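I've been promising Romana Tichý a proper write-up since September, so I've made a pot of tea and I'm finally doing it. Our small group at Maihi has been looking at how two robot arms learn to share one table from recorded demonstrations, and in particular whether the cameras down at the wrists earn their keep. I went in fairly sure they didn't — the view jumps about so much!

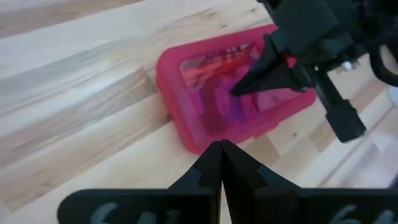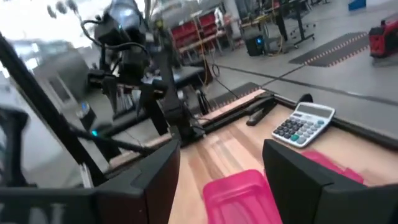

Both from a wrist camera, with the pink plastic close to the fingers.

So does adding the wrist views make the learned policy any better?

It helped a good deal in our runs, mostly in the last little stretch before contact. With only the overhead camera, 9 of our 19 trials ended in a clean grasp, and with the wrist views added we got 17 of 19 (I made Rafsan Sarkar check my tally, and he got the same). We used 88 demonstrations for each version and changed nothing else.

I should say that 19 trials is a small number, and Pranab Samarakoon would like to see it repeated under different lighting before we get too pleased with ourselves. He's probably right, he usually is about lighting. Our next round is at Parnthorpe, where the windows are smaller, and I'll post the numbers once we have them — good or bad.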